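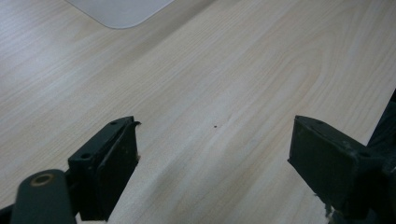
Home | News | Visits | Members | Contact

Open afternoon at Nadix
Reading time: 4 minutes

Nadix held its open afternoon in September and 21 of us went from the society. The firm has the two end units on the Gallagher estate, behind the tyre place. Parking was on the verge. We were signed in at the front desk, given a badge each and split into two groups. I was in the second, with Dorothy Bickerstaff and most of the people who had come by minibus.

Our guide was Pieter Bakker, who has been with the firm since it made conveyor guards. That side of the business still runs in the first unit and we walked through it on the way. There was one press working and a row of racking with finished guards waiting to go out. He didn't stop there long and a few of us would have liked more time.

The second unit is where the robot work is done. It is one large room with benches down both sides and a small office at the end. The job they are working on is called Cuso. The aim is a pair of arms that can clear and set a table, for use in canteens and care homes. The arms learn from people. Someone holds a gripper in their hand, the same shape as the one on the arm, and does the job with it while a camera on the gripper records. Each go at the job is called a take. The takes are then used to train the arm.

Ju-won Gil gave the demonstration. She picked up a spoon, moved it to a tray, put it down and began again. She does this in blocks of 40 takes and then has a break. On a good day the team gets through 200. She said the main thing is to keep the speed even and not to correct yourself with the other hand, which everybody does at first.

The hand grippers have two flat-faced fingers that close towards each other on a linkage. They are dark green, nearly black, and the ones in daily use are scuffed and dusty. Roland Kettle asked if the wear mattered. Ju-won said the fingers are changed when the grip starts to slip and that marks on the outside make no difference. Roland also asked what one cost and was told it depended on how many you bought.

We were then allowed to try. The trigger is stiffer than I expected and my wrist ached after a few minutes. Cups were easy enough. Forks were hard, as the fingers have to come down very low to get hold of the handle and I kept knocking the table. Dorothy got hers first time and was asked to do it again so the others could watch.

After that we saw the arm itself. It stands behind a yellow rail at the far end and visitors have to keep outside the line on the floor. It cleared a plate, a bowl and two cups, slowly, and dropped the second cup. Pieter restarted it and the next run went through without a fault. The arm is made by Prestent and bought in. Nadix makes the fingers and the mountings and writes the software.

Tea was in the office at 3.30. Graciela Arancibia, who runs the project, took questions. Several people wanted to know about jobs. Her answer was that the canteens they talk to can't fill the shifts they have, but she couldn't say how it would look in ten years. Someone asked about broken crockery and she said they had lost 51 pieces so far, nearly all of them early on, and now use melamine for most of the testing.

A few notes for anyone going next time. The floor in the second unit is level throughout, but there is a step up from the first. The toilets are by reception only. It is cold in there even on a mild day, so take a jacket. Photographs are allowed at the benches but not in the office, where the plans are on the wall. The visit takes two hours with tea, and the minibus was back at the library by five.

Previous visit | Next visit | Back to top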